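Mon 7 November

Second day of comparing the fingers, and I am writing this with my feet up and a very large mug of tea.

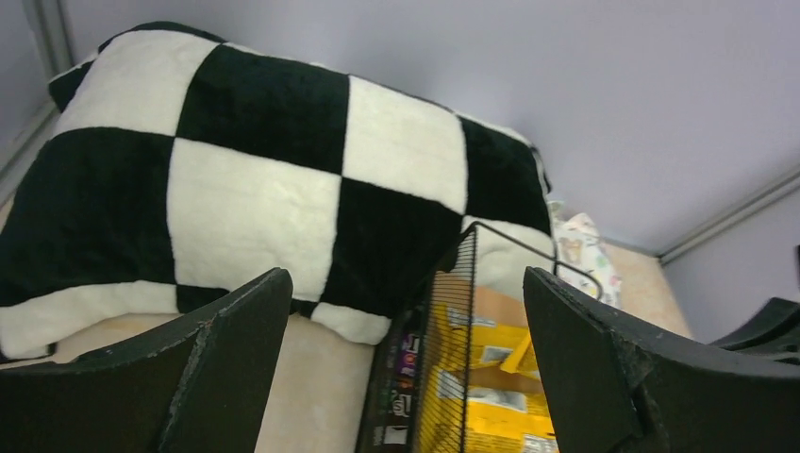

Braulio Bermúdez thinks we should have started with bare blocks and left soft things for later, and he told me so twice before lunch, adding that a gripper which can't manage a plain block has no business near a cushion. I do see his point. But I have spent enough of my life on blocks, and it seems to me the pointed black fingers are either going to cope with a wire basket and a big fluffy checked pillow or they aren't, and I would sooner find out this week while we still have the Kelent pair on loan to set against them.

So we went ahead, nineteen goes with each pair, lifting the basket by its wire top and putting it down again. The black fingers did better than I had feared! They slide under a thin wire very neatly, and the narrow tips mean the wrist camera can still see what lies between them, yellow packet and all. The Kelent ones are broader and softer and were much kinder to the pillow, but on the basket they kept hiding the very thing I wanted to look at, and Soledad Varela ended up calling out left and right to me like somebody helping a neighbour park.

The coating on the black pair is wearing, I'm sorry to say. There is a rough, chipped bit along the inside of the right one, and I lay awake a little last night wondering if it would snag on fur. It didn't today. I'll ask Gallegos what they want for a new set - the last lot came to 88 each, and I remember grumbling then.

The controller behaved, bless it, apart from one long sulk after tea when the closing speed dropped to nothing and I had to start the whole thing again. Soledad says to keep the force limit where it was in August and stop fiddling. She is probably right, but I do like fiddling.

Tomorrow the pillow again, with the Kelent fingers first. Must remember to charge the laptop and ring Getsemaní back.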